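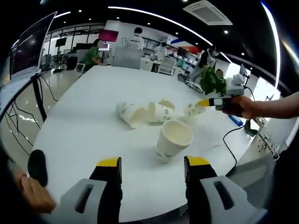

Handheld grippers > Faults and safety
Width reading drifts, arm crushes cups on playback (and nearly got my thumb)

papercutter
Posted 23/03/2019

OK so I need a sanity check from anybody running the Praltia handhelds in pairs. We do tabletop stuff with paper cups, pick up, hand over, put down, that kind of thing, one gripper in each hand. We have 3,431 takes so far and until last week I would have told you they were all fine.

Then we trained on them and let the arm have a go. First cup, perfect. Second cup, it closed on it, kept closing, and flattened it. Third one, same. I thought OK, paper cups are flimsy, let me hold the next one steady by the base, and yes I know, I KNOW. It came in low, missed the cup and shut on the side of my thumb. The e-stop was on the other side of the table and I had to reach across with my free hand. Bruise, no blood, but it did not let go until I hit the button.

Went back through the logs and in 251 takes the right gripper says it's open wider than it is. You can see the fingers pinching the cup in the video and the number says there's a gap. Left one looks clean. Same firmware on both. Has anybody seen this?

mesh_chair
Seen it. Encoder coupling slips on the shaft. There's a tiny set screw under the pad mount and it backs out if you squeeze hard all day. Mark the shaft with a paint pen and check it every morning. Glad about the thumb.

tallyho_bot
I don't buy the set screw. If it slipped once you'd get a step, a clean jump and then a constant offset. OP says drift. Does it go back to normal after a power cycle? If it does, that's software.

papercutter
It does go back after a power cycle! I forgot to put that in. Bad in the afternoon, restart, fine again for a while.

mesh_chair
It zeros itself on startup with the fingers closed, so of course it looks fine after a restart. The screw can be hanging out and it'll still look fine. That proves nothing either way.

tallyho_bot
Fair, I'd forgotten it re-zeros. Still say drift and slip look different in a plot. Post the plot.

Skeltska
Can we talk about the thumb for a second? You had a hand inside the reach of a moving arm with the stop out of easy reach, running something you'd never run before. The encoder is a side issue as far as I'm concerned. A bad width number should crush a cup and nothing else.

papercutter
Yep, no argument. I've moved the e-stop to my side and put tape on the table for where hands don't go. I was thinking about cups and not about me.

Skeltska
Tape is fine as a reminder but it doesn't stop anything. What's the force limit on the arm side?

papercutter
Uh. Whatever it shipped with? It's the Prorkby controller and the setting says 49. I assumed that was newtons and left it.

oldsolder
It's percent on that one. I made the same mistake and broke a mug. Percent of max, and max on that gripper is a lot more than you want anywhere near skin. Ours lives at the lowest setting for anything paper and I turn it up only when a task drops things.

papercutter
Oh no. OK. That explains why it hurt that much.

tallyho_bot
And this is the part that bugs me, because now there are two problems and everybody's going to fix one and go home. Limit too high AND bad width data. With the limit down you'd have gotten slightly dented cups and never looked at the logs.

mesh_chair
I'd take slightly dented cups.

tallyho_bot
Sure, me too, I mean do both.

papercutter
Update. Plot is ugly but it's a slow creep across each session, then back to zero after a restart. I did take the pad off the right gripper and mesh_chair, your screw was loose. Not hanging out, but I could turn it with my fingernail. Tightened it, squeezed the thing 2,000 times over two evenings in front of the TV (my hand is toast) and it stayed put at both ends. Left one was tight.

So a slip, but lots of little slips, I guess? That would give you a creep.

tallyho_bot
OK, lots of little slips would do it. I'd still log the raw counts for a week before calling it. And check the cable too, if it tugs when you reach over the table you can get missed counts that look just like that.

papercutter
Mine hangs off the bottom of the gripper and over the side of the table, so there's definitely some weight on it. I'll clip it up and see.

oldsolder
What are you doing with the 251? We had a batch like that in October at our Bragança bench and tried to correct the widths afterward. Took forever and I never really trusted them.

papercutter
Dropping them. I thought about fixing them from the video but the tips are hidden behind the cup half the time. Retraining tonight without them, limit all the way down, nobody within arm's length until it's done ten cups in a row.

Skeltska
And after ten?

papercutter
Still nobody within arm's length. Going to buy more cups.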